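November 20, 2020

Hello again, and thank you for all the replies about tea. I only mentioned in the October letter that I'd switched from bags to loose leaf, and I thought I'd get a couple of polite notes back. I got 178 emails! I've read every one of them (with a cup beside me, obviously) and I think it's fair to say that you have opinions.

So this month's long bit is about tea again, and if you're a coffee person you can skip down to the book swap and I won't be offended.

First, where I've got to. I started with a box of Umard breakfast leaf, which is the one they sell at the Camacho shop on the Zitville road, next to the birdseed. It's a strong, plain, slightly malty tea and it doesn't mind being forgotten about, which suits me because I forget about it constantly. I'd been making it in a mug with one of those little mesh baskets, and for the first week I thought I'd made a terrible mistake. It was like drinking a hedge. Then one of you wrote to ask how much I was putting in, and when I went and checked I'd been using a heaped dessert spoon per mug. Oh dear. One level teaspoon and it's a different drink altogether.

The other thing I'd been getting wrong was the basket. Mine was tiny, a sort of thimble, and the leaves had nowhere to go once they'd swelled up. A wider one that fills most of the mug is much better, and easier to knock out into the compost as well. Several of you swear by a pot and a strainer and nothing else, and I do see the appeal, but there's only me here most mornings and I can't get through a whole pot before it stews. 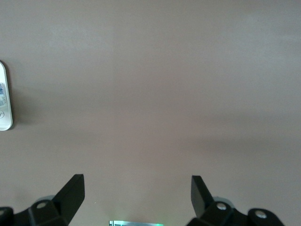 How long should I leave loose tea to brew?

Four minutes suits most black teas, and three if you like it lighter. Take the leaves out when the time's up, then add your milk if you have it.

That was the thing most people asked, and now you know what I do. Green tea I'm still hopeless at. Everyone says to let the kettle cool a bit first, and I do try, but then I wander off to feed the cat and come back to something lukewarm that tastes of spinach. If anybody has a way of judging it that doesn't involve a thermometer, please write in.

Now, milk. I knew this would be the big one and it was. I grew up in Skoton, where the milk went in first and you'd have been looked at sideways for doing anything else. With a pot that makes perfect sense to me, and I still pour it that way when I've got people round. But with a basket in the mug you really can't, as the milk cools everything down and the leaves just sit there sulking. So I've become a milk-last person in the mornings and a milk-first person in company. My mother would have had something to say about it.

A good few of you have moved over to oat, and I gave it a proper go for 8 days. In coffee I liked it very much. In the Umard it was fine on most days and then on two of them it went into horrid little flecks. I was told by one reader that it helps to let the tea stand for a minute before pouring, and by another that it makes no difference at all, so I'm none the wiser. I've gone back to semi-skimmed for now, and I've been buying the smaller carton so it doesn't sit at the back of the fridge until it turns.
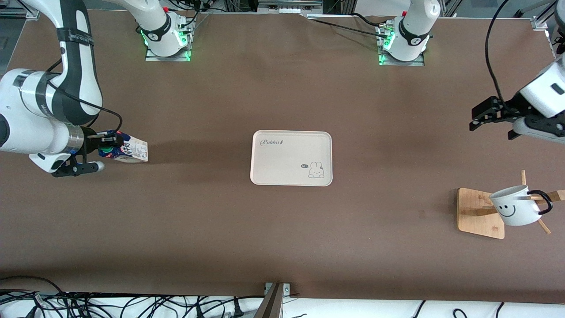 *Milk carton out, white mug on its wooden rack.*

Mugs came up a lot too, more than I'd expected. Thin ones had lots of supporters (the tea does taste nicer out of them, I can't explain it), and the thick pottery sort had just as many, mostly from people who work in chilly rooms. I have 7 mugs and use 2. The favourite is a squat blue thing from the church fair with a handle big enough for my whole hand, and the other is for when that one's in the sink. I did have a go at hanging them on hooks under the shelf, but I kept catching the blue one with my head and it's back in the cupboard now.

If your mugs have gone brown inside, the tip that arrived most often was bicarbonate of soda on a damp cloth. I tried it on the worst of mine and it came up lovely with hardly any rubbing. Rinse it well, though. I didn't, and the next cup was very peculiar.

I also promised to say something about storage. Keep the leaves in a tin with a tight lid, away from the cooker, and don't keep them beside anything smelly. My first tin lived next to the curry powder and I had a fortnight of what I can only call korma breakfast.

For next time I'd like to hear what you eat with it. I'm firmly in the ginger biscuit camp, but I've been told there are people out there dunking cheese straws, and I'd like to know who you are. Send me your biscuit thoughts at the usual address, and if you've a recipe for a fruit loaf that keeps for more than three days I'd be very glad of that as well. Mine goes like a doorstop.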